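Setting Up a Two-Arm Kitchen Task for the Student Robotics Project
Posted 18 January 2022

These are the setup notes for the kitchen unit of the Jondholm student project. They assume the arms are bolted to the rail, the power supplies are connected, and both controllers answer on the network. If any of that is missing, finish the Rovance bench guide first.

Before you start

You need one workstation account, the Mumico control package, and the kitchen box. Log in as the team user. Do not run the package as administrator, or the log files will be locked for the next team.

Each arm has its own port. The left arm uses 3435. The right arm takes the next free port and reports it when the package starts. Write it down. If the two are swapped, the left leader will drive the right follower and the grippers can collide on the first move.

Homing and the shared zone

1. Clear the middle of the table and run the home command on the left arm, then on the right. Never home both at once.

2. Open the config file and set the speed limit to 2000. The unit is encoder counts per second. Teams that passed the September check may raise it later.

3. Bring both grippers slowly to the center, over the object the task calls for. Stop when the fingers are close but not touching.

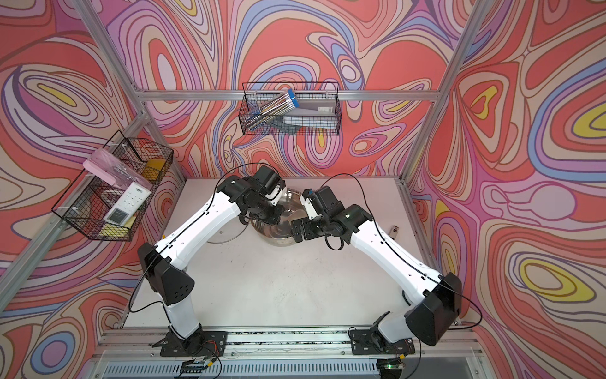 Save this pose as "meet". The software uses it to mark the zone both arms can enter, and it will refuse a path that sends the second arm in while the first is still moving. If the pose was saved badly, the refusal comes too late. Repeat step 3 whenever a base has been loosened or a gripper changed.

4. Back each arm out along the path it came in. Check that the wrist cables have slack at full reach. A tight cable pulls the wrist encoder off and the pose will drift.

Laying out the pot task

5. Put the pot near the back center of the table with one handle to each side. Lay the lid flat to the left of it, knob up.

6. Place the ladle in front of the pot, bowl to the right and handle to the left. Open the right gripper and park it to the right of the pot.
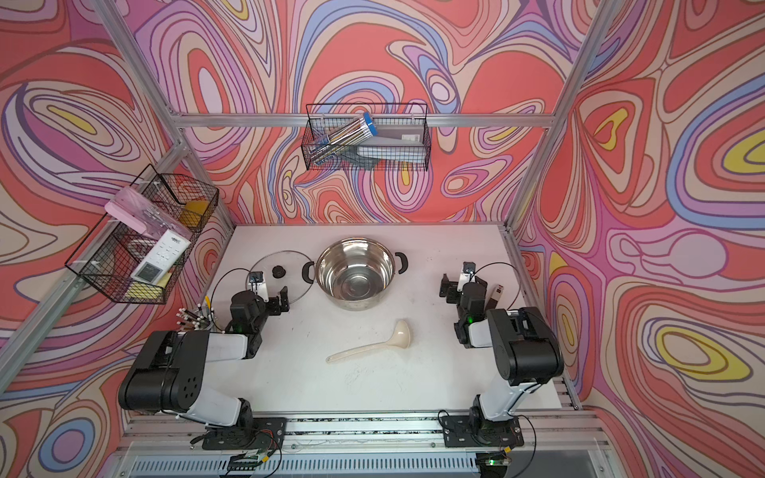 7. Start a recording and run the task at half speed. One attempt has a limit of 5 minutes. Stop the recording before you reach in to reset anything.

8. Repeat until you have four clean attempts. An attempt in which the pot slides still counts. An attempt in which someone touches the table does not.

Common faults

Gripper does not respond: check the wrist connector, then restart that arm only.

Arm stops short of the lid: the shared zone is too wide. Save "meet" again with the fingers closer together.

Port already in use: an old session is still open. Close it from the Ocampo launcher and wait for the prompt before starting a new one.

Copy the recordings to the team folder and log out.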